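Minutes of the open day planning meeting, Gridach household handling project
Held 14th August, Ploltport site, upper meeting room

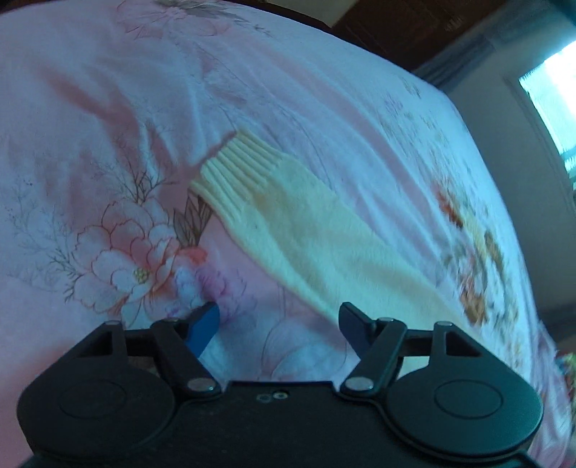 1. Garment handling demonstration. The meeting agreed that the open day in September will include clothes handling as a main item, with visitors free to try the hand-held gripper themselves. Loan Phí reported on the trial run and said that knitwear is harder to present than woven cloth, as it stretches when pulled and the grip point moves. She proposed the cream sleeve laid across the pink floral bedsheet as the opening task, on the grounds that the ribbed cuff gives visitors a clear place to aim for. A patterned sheet was preferred to a plain one, as visitors asked at the last event whether the method depended on a blank background. Agreed.

2. Finger pads. Thư Lò asked whether the pads should be the same colour on both fingers. Loan Phí replied that one blue and one black makes it easier to tell a visitor which finger is meant. No change. Spare pads to be ordered from Funness before the end of the month.

3. Visitor numbers. 534 people have registered, against a limit of 895 set by the site. It was noted that late registrations last year came mostly from local colleges. Registration stays open. Groups at the garment station will be kept small, and a timetable for the morning is to be circulated.

4. Recordings. 64 recordings have been checked and accepted for the display screen. Two were rejected because the grip point was hidden for most of the run. Thư Lò asked that the accepted recordings play at normal speed — faster playback gives a false idea of how long a fold takes. Agreed after some discussion. Captions to state the speed.

5. Software. The Đào viewer will run on the display machine. The version now installed loses its place when a file is closed early. Thư Lò to test the newer version and report back. If the fault is still there, the older one will be used and the files joined into a single sequence.

6. Room layout. The bed stays against the wall. A rope barrier was suggested and not adopted, as it would get in the way of wheelchair users. Cables to be taped down the evening before.

7. Actions
Loan Phí: pad order, written instructions for visitors, morning timetable.
Thư Lò: viewer test, captions, cable check.

Next meeting to be fixed by email once the viewer test is complete.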